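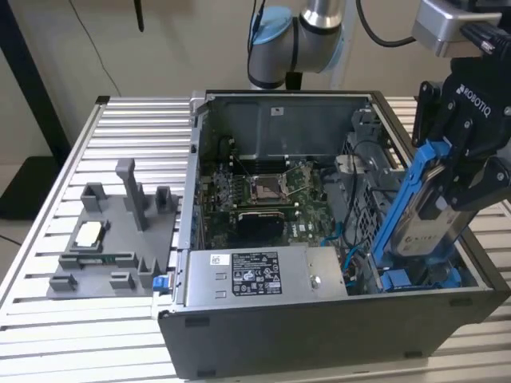 Desktops & Upgrades > Buying Used
1 min read

Is an old office desktop worth 37 bucks?

My neighbor wants $37 for her old work desktop and I only need it for email and my kid's homework. It has a Grarnum sticker on it and that's all I know! Do I just say yes, or what do I ask her first?
Fadime Saraç

Ask if it still has a drive in it. Lots of offices pull them before they sell (mine did) and then you're out another $51 for a new one. Also ask how much memory, and get the power cord while you're standing there. I forgot mine and had to drive back in July with no AC, ugh. If she can turn it on for you, I'd grab it.
Orlando Zapata
3 comments

i paid nearly 100 for mine and its fine, a little loud
Tumelo Radebe

Check if it has wifi! Mine didn't, so I ran a cable down the hall for a month.
Eliécer Chávez

Share (3)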